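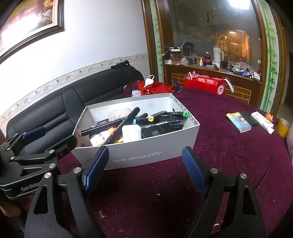

Udarar will put off its spring order for hand-held gripper tools until June and split it in two, the company said in a budget note posted 24 March 2020. First batch is 18 units. The rest gets decided once that batch has been in use for a while. Sorting household clutter is the job the tools are being bought for, things like the white "red dragonfly" box crammed with black markers, slim dark-blue pens and a small bottle with a red label, so the buyers want fingers with textured pads and a wide opening. Smooth jaws are off the list. Thin pens were the sticking point in the quotes, apparently, as two suppliers would not put a minimum grip width in writing.

Price per unit on the current quote from Flureo is $1311, pads not included. Spare pads come in packs of 60 and Udarar has budgeted for one pack per site, with $4000 held back for repairs, shipping and whatever customs adds on top. Inilora also bid. Its price was lower but the lead time was longer, and the note says teh gap was not big enough to wait for.

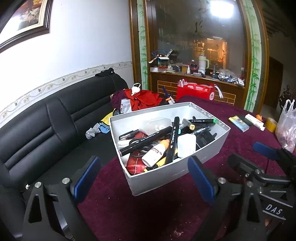
Storage and desk space come out of a seperate line. Policarpio, the site that gets the first batch, has asked for lockable cases and a second charging shelf. No figure on that yet. Training hours are not in the budget at all; sites are expected to cover them from their own staff time, which a few have already complained about.

Final quotes due before the June order goes in. Leasing still possible, though Flureo has only offered it on a two-year term and Udarar wants one. Sites that need pads sooner should send their counts to purchasing now.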